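4. Recording and watching a series

This section covers series recording on the Brovska Orine recorder. It assumes that the aerial is connected, the channels have been tuned (section 2) and the programme guide has finished loading. A new recorder can take 28 minutes to fill the guide for the first time. Leave it switched on until the guide shows programme names on every row.

Revised Tuesday, April 16, 2019, for software version 416.
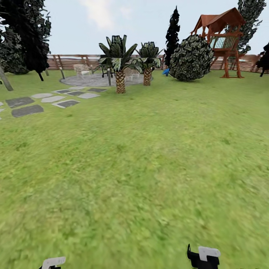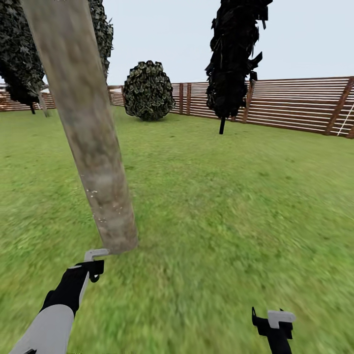
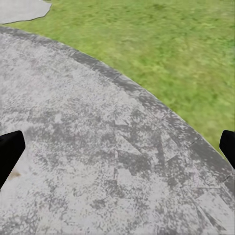

Lawn, tree trunk and concrete surface, all computer-rendered.

4.1 Recording a whole series from the guide

1. Press GUIDE on the remote control.
2. Use the arrow keys to find any episode of the series. It does not have to be the first one.
3. Press the red key once. A single red dot appears beside the episode name. This records that episode only.
4. Press the red key again. The dot changes to three linked dots, and the recorder will now record every new episode on that channel.
5. Press BACK to leave the guide.

Pressing the red key a third time cancels everything, including the episode you first chose. If the dots disappear, start again from step 3.

Note: Some channels do not send series information. If the second press has no effect, use a timed recording instead (4.4).

4.2 Pilots, specials and double episodes

A pilot is often listed under a slightly different name from the episodes that follow it. The recorder treats it as a separate programme and will not pick it up as part of the series. The same goes for Christmas specials and for recap programmes shown before a new run.

1. In the guide, press the yellow key to open Search.
2. Type the first few letters of the series name. Leave out "The".
3. Go through the list and set each pilot or special by pressing the red key once.

Where two episodes are shown back to back, the recorder makes two files. The last minute of the first episode may turn up at the start of the second.

Caution: Do not shorten the end padding to zero for drama or live programmes. Broadcasts regularly overrun, and the recorder cannot recover anything shown after it has stopped. The factory setting is three minutes.

4.3 Choosing which showings to keep

Repeats are left out unless you ask for them. To change this:

1. Press MENU and choose Recordings, then Series.
2. Highlight the series and press OK.
3. Set Repeats to Off, This channel or All channels.
4. Set Keep to All, Last five or Until watched.
5. Press the green key to save. Leaving the screen with BACK discards the changes.

Until watched deletes an episode one day after it has been played to the end. Skipping to the closing titles counts as playing it to the end.

Note: A series that moves to another channel between runs has to be set up again. Your earlier episodes stay in the same folder if the name has not changed.

4.4 Timed recordings

1. Press MENU and choose Recordings, then Timer.
2. Enter the channel number, day, start time and finish time. Use the 24-hour clock.
3. Choose Once, Daily or Weekly.
4. Press the green key.

Timed recordings do not follow changes in the schedule. Check them at the end of March, when the clocks go forward, and again in the autumn.

4.5 Recording clashes

The Orine can record two channels while you watch a third. If you try to record three at once, a message lists the programmes and asks which to drop. Before choosing, press the blue key to see later showings. Many series are repeated within the week – often late at night – and the recorder will move the recording for you if you select one of these.

If you do not answer the message within two minutes, the programme that was set up last is dropped.

4.6 Finding your place in a series

Episodes are stored in folders, oldest first. A solid circle means not watched, a half circle means partly watched, and no circle means finished.

To carry on from where you stopped, highlight the episode and press PLAY. To go back to the beginning, press OK and choose From start.

If you have added the Khumalo episode guide (section 6), press INFO during playback for the cast list and a short summary. Summaries for later episodes stay hidden until the earlier ones have been watched. This can be turned off under MENU, Guide, Hide plots.

4.7 Disc space

The standard model holds 269 hours of standard definition recordings. The larger model, sold as the Orine Fakcombe, holds 496 hours. High definition recordings take up more room, so expect far fewer hours if you use those channels.

A warning appears when the disc is nearly full. Delete recordings you no longer want, or lock the ones you do – highlight the recording, press OK and choose Lock.

Caution: Deleting a folder deletes every unlocked episode in it. Deleted recordings cannot be brought back.

For messages beginning with the letter R, see the fault table in section 9.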